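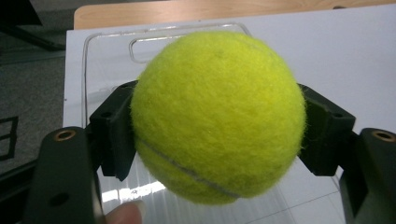
1/ We've been comparing two controllers for our Flumell hand-held grippers, the Baek and the Skasix. Same grippers, same fingers, same cameras, only the controller changed. The first object was a tennis ball, because it forgives a bad grip. The felt gives a little where the fingers press in, and the left finger can touch lower than the right one and the ball still gets held. That makes it a poor test of aim but a good test of whether the jaw width reading is any use.

2/ What the controller does here: it reads the jaw width, stamps the time on it and sends it along with the video from the Reler camera. It doesn't drive anything. A hand does that. So most of this thread is about timing and drift.

3/ Lag first. Measured from the jaws starting to move in the video to the width value changing in the log. Baek: 17 ms on average. Skasix: 28 ms on average. Both were steady over a session, and a steady lag can be subtracted afterward. I'd take a steady 28 over a jumpy 17.

4/ Drift is where they split. Close the jaws all the way, note the zero, work for a while, close them again. The Skasix came back to the same zero every time. The Baek had wandered a little by the end of each session, always toward "more open."

5/ Small drift doesn't matter much on a ball. It does on a card or a thin lid, where the whole signal is a couple of millimeters and the error eats a good part of it.

6/ I blamed the Flumell linkage at first and took one apart. Nothing loose. Then I swapped the controllers between the left and right grippers and the drift moved with the Baek. I should have done that swap first – it would have saved me an evening and a very small spring. 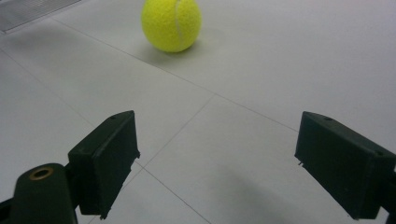 7/ Should you zero the gripper before every pickup?

Once per session is enough on the Skasix. On the Baek I'd do it every time you change objects, with the jaws fully closed and nothing between them.

8/ Setup notes. The Baek wants its config file on the card before power-up and gives no error if it's missing. It just logs zeros. The Skasix takes its settings over the cable and beeps if something is wrong. The beep is loud and I haven't found a way to turn it down.

9/ The connectors are the other way around. The Baek has a locking plug that stays put. The Skasix plug is a plain push fit, and a sharp turn of the wrist can pull it halfway out. You keep the video and lose the width data, and you won't notice until you open the log. A loop of tape on the cable fixed it for me.

10/ Two-handed work is harder on both controllers than one-handed. With one gripper, a constant lag hardly matters. With two, what matters is the difference between left and right. Two of the same controller stayed in step. One of each did not, and lining up the logs by hand was no fun.
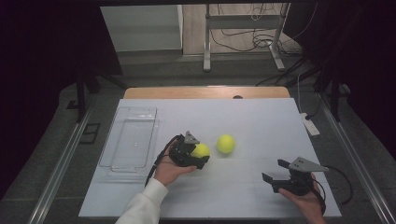 11/ Passing an object from one gripper to the other is the best timing check I've found. There's a short stretch where both sets of jaws are on the ball, and both width curves should go flat over it. If one goes flat clearly before the other, the clocks are off. You can see it in the plot without doing any math.

12/ For that check, squeeze a bit harder than feels necessary. A light grip leaves the width wobbling and you can't tell where the flat part starts.

13/ The camera gave us less trouble than I expected. The Reler drops a frame now and then during the first minute and then settles. I now let it run before starting anything. Exposure is locked, otherwise it hunts whenever a bright object comes close to the lens.

14/ Total so far is 4 sessions, all with tennis balls and a few flat things. That's not enough to say anything about wear. It's also one unit of the Baek showing the drift, so it may be a bad unit. I've asked for a replacement and will run the same checks on it.

15/ For now both grippers are on Skasix. The lag is longer, but I can correct for lag and I can't correct for a zero that moves while I'm working. If the new Baek holds its zero, I'd switch back for the locking plug alone.

16/ Next up is softer finger pads on the same Flumell bodies, then thin objects. If you've got a Baek and have logged the zero over a long session, I'd like to see the plot.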